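3.2 Sorting rules and the handover between shifts

The second part of the study looked at how sorting rules are passed on by word of mouth. Most of the literature on household recycling treats the rule as fixed and asks how closely people keep to it. In the depots we visited, the rule itself moved. At Zadow, the written sheet pinned beside the sink listed paper, rigid plastic, glass and "other". By the end of the first month the morning shift was using five groups and the afternoon shift was using three, and both said they were following the sheet.

We collected 261 short written accounts from workers at the Zadow and Motaung depots. Each account was written at the end of a shift and answered a single prompt: what would you tell the person starting after you? Workers had 60 minutes of paid time to write but most used far less. Accounts were typed up with the original spelling and coded by 2 readers working separately. Where the readers disagreed, the passage was set aside and discussed at the end of the week.

Three things stood out in the coding. Workers seldom named a material. They named a place ("left side", "the back bin") or a colour, and trusted the next person to know what belonged there. They also wrote a good deal about exceptions, such as coloured glass with a plastic sleeve or milk cartons with a screw cap, and much less about ordinary items. The third was that the order of the work was almost never mentioned, although in interviews most people described a fixed order and were annoyed when a colleague changed it.

Colour labels were the most stable part of the handover. At Motaung the word "green" kept the same meaning from October to the end of the study, even after the green tubs themselves had been replaced with grey ones. Place labels drifted quickly. When a bench was shifted to make room for a new scale, "left side" meant two different things for nearly a fortnight, and the rejected share of sorted paper rose over the same period.
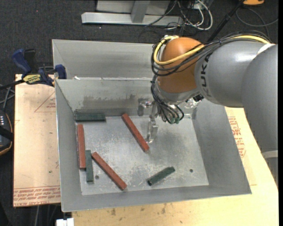

Figure 4. Red and green blocks in an open metal bin. The two colours are not separated by position.

Jonatan Solberg, commenting on an earlier draft, objected that we had made too much of colour. In his view the Motaung workers kept the word because it was short and easy to shout over the noise of the conveyor, and any other short word would have lasted as well. He also asked whether "left side" had really drifted or whether it had been ambiguous from the start, with the moved bench only bringing it to light.

We can't rule out the first point. The depots were loud and one-syllable words were favoured in all of the spoken handovers we sat in on. On the second point the accounts are more helpful. Before the bench was moved, "left side" appeared with no further explanation. Afterwards, writers began adding a landmark, usually the sink or the roller door, and they kept doing so after the confusion had passed. We read this as a repair to a label that had once worked.

A smaller comparison was made at Butow, where sorting is done from the Grasura manual, a bound booklet with a page for each material. Workers there wrote shorter accounts and referred to page numbers. Their labels did not drift in the period we observed, but new items that were missing from the manual tended to pile up in a crate under the bench until a supervisor dealt with them. Rejected loads were weighed per 1000 kilograms sorted at all three sites, and the method is set out in the appendix.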